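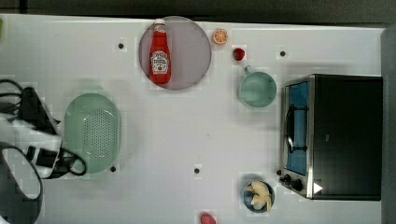 Brandov Learning Office

How Does a Robot Know What Is on the Table?

When you look at a table, you know at once which thing is a mug and which is a strawberry. A robot has to work this out with software, a set of instructions that a computer follows.

The first part of the software is called perception. A camera image reaches the computer as a grid of tiny colored dots named pixels. At the Warraich robot workshop, the program called Skisico was trained with 664 practice pictures. People had marked the objects in each one, and the program learned which patterns of color and shape go with which name.

Seen from above, a mug is mostly a circle. A plate is a circle too, and so is a slice of orange. The program must compare size, color, and small clues such as a handle. A ketchup bottle lying on a plate is harder - the program has to decide that there are two objects, one on top of the other.

The second part is planning. Suppose the robot is asked to pick up the strawberry. The planner draws many possible paths for the arm, and throws away any path that would bump the colander or the toaster oven.

The third part is control. It turns the chosen path into small movements of each motor, and checks the arm's position again and again along the way.

Try it yourself: place four objects on a table and look straight down at them. Which two look most alike?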